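Section 4. Storing a vehicle over winter

4.1 Before you begin

This section applies to cars, utilities and motorcycles held in the Jarnurari storage hall for 29 days or longer. Members who expect to use their vehicle within that time should follow Section 3 instead. The procedure was last revised on Apr 25, 2020 and replaces the sheet formerly kept in the key cabinet.

You will need:
Fuel stabiliser
A tyre gauge
A maintenance charger (the hall supplies the Fatinell model; other makes must be approved at the desk)
A breathable cover
Drip tray
Storage card, signed by the member

4.2 Preparing the vehicle

1. Wash and dry the vehicle, including the wheel arches and the underside of the sills. Do not bring a wet vehicle into the hall.

2. Change the engine oil and filter if the oil has been in use for more than one season. Record the grade on the storage card.

3. Add stabiliser to the fuel tank in the quantity printed on the bottle, then fill the tank. Run the engine outdoors until the treated fuel has reached the carburettor or injectors.

4. Check the strength of the coolant. Vehicles filled with plain water must be drained and tagged NO COOLANT on the steering wheel.

5. Inflate the tyres to the upper figure given by the tyre maker.

CAUTION: Never run an engine inside the hall with the doors closed. Exhaust gas can kill.

4.3 Parking and battery

6. Move the vehicle into its numbered bay and place the drip tray beneath the engine. Leave a clear walkway of 700 mm on the driver's side.

7. Chock the wheels front and rear. Release the handbrake. Manual vehicles may be left in gear only if the card says so.

8. Connect the charger, red clip first, with the wall switch off. Switch on and confirm that the green lamp lights.

Note: Six-volt batteries must not be connected to the Fatinell charger. Remove them and hand them in at the desk for storage in the battery room.

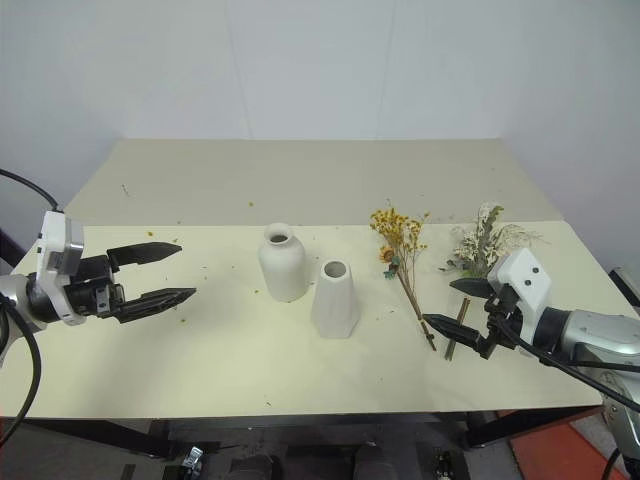 Najwa Kanaan writes that step 7 caught her out in her first winter: she left the handbrake on, the rear shoes stuck to the drums, and both drums had to come off in January before the car would roll. She asks that the instruction be printed on the storage card as well, and this will be done at the next reprint.

4.4 Covering

9. Fit the cover once the engine is cold. Plastic sheeting is not permitted, as it holds moisture against the paint.

10. Hang the storage card from the driver's mirror, outside the cover. On motorcycles, use the left handlebar.

4.5 Checks during storage

Members or their nominee must inspect the vehicle at least once a month. At each visit:

Confirm the charger lamp is green.
Look in the drip tray and note any fresh fluid on the card.
Check tyre pressures.
Roll the vehicle forward a quarter turn of the wheels, then refit the chocks.

If 2 inspections in a row are missed, the hall may disconnect the charger and will notify the member in writing. Requests for an extension should be addressed to Nizar Haddad at the desk.

Note: Vehicles with a Melnyk alarm must be set to transport mode before the charger is connected. Refer to the alarm handbook for the key sequence.

For returning a vehicle to the road, see Section 5.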